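Section 4. Folding and Sorting on the Duvo Bed

Revised August 20, 2021

Most bed manuals stop once the last bolt is in. This one goes on, because people fold laundry on their beds whether the maker likes it or not. The Duvo works fairly well as a folding table. It does not replace one, and the claim on the old carton that it "makes laundry day disappear" was never tested by anyone who does laundry.

Before you start

1. Check that all legs are locked (see Section 2). A bed that rocks while you sleep will rock more when you lean on one side of it.

2. Pull the fitted sheet flat and tuck in all the corners. Small wrinkles are fine. Spray starch and "smoothing mist" do nothing useful here, whatever the bottle says.

3. Clear off anything hard or sharp. Hangers are the worst for snagging.

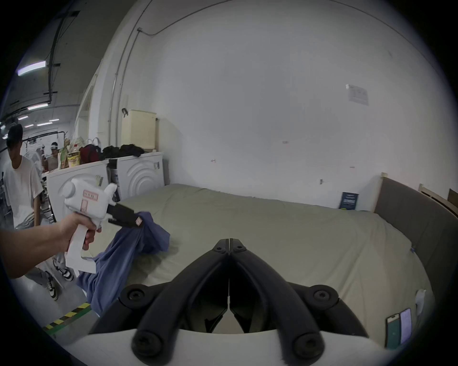
4. Decide which side you will work from and stay there. The long side is better than the foot. Walking back and forth with an armful of clothes is how the headboard gets scuffed.

Note: The Briller padded headboard has a fabric cover. Dye from damp dark clothing can rub off on it, and the stain guard sold as an extra only slows this down. Do not hang clothes over it.

Folding with the duvet on

You can fold on top of the duvet, but we don't recommend it for shirts. A soft surface gives way under your hands and the creases wander. If you must:

1. Spread the duvet out and push the air from it with your forearms.

2. Lay one piece down at a time.

3. Fold, then move the finished piece off the bed. Stacks on a duvet lean, and then they fall over. 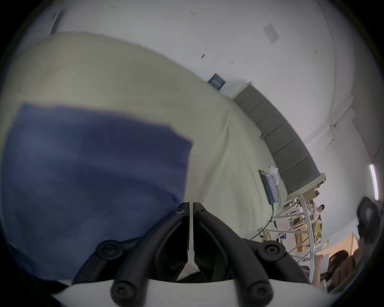 Fig. 4-2. Blue cloth laid on a cream duvet, gray headboard behind.

Caution: Keep power cords off the bed and out from under the bedding. Do not leave a charger plugged in under a duvet, even for a short time.

4. When you are done, shake the duvet and look under it for socks. There will be one.

Heavy items

The Swanepoel mattress cover is rated for 2,000 rubs in our abrasion test. That sounds like a lot. The test uses a smooth felt pad, and your pants have rivets. Denim is the thing to watch: lift it clear of the bed and set it down where you want it, as dragging puts all the wear on one strip of sheet. A blue denim piece gripped near the top, with the lower part spread over an olive-green sheet, shows how much of the cloth stays on the bed unless you lift higher.

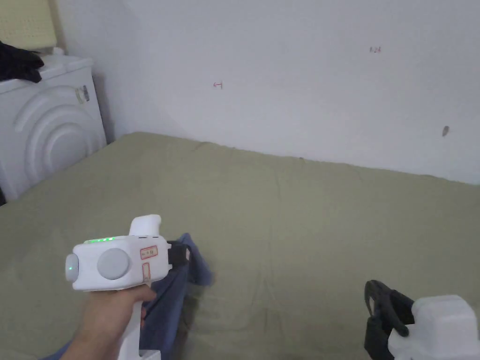

Jeans and jackets should be folded last, on the bare sheet, with the duvet moved to a chair. Empty the pockets first. Bunched denim like the blue garment hanging from the black jaw hides its own seams, so shake it out and find the side seams before making the first fold. Fold lengthwise, press with a flat hand, then fold up from the bottom in 2 even turns.

Caution: Do not kneel on the edge of the mattress to press a fold. The side rail is not meant to take your full weight at one point.

Afterward

Brush lint off the sheet toward the foot of the bed. Retighten the rail bolts after 90 days of normal use. The Plavent tool in the parts bag fits them, though a decent hex key of your own will be easier on your knuckles. Replacement bolts are listed under part 124.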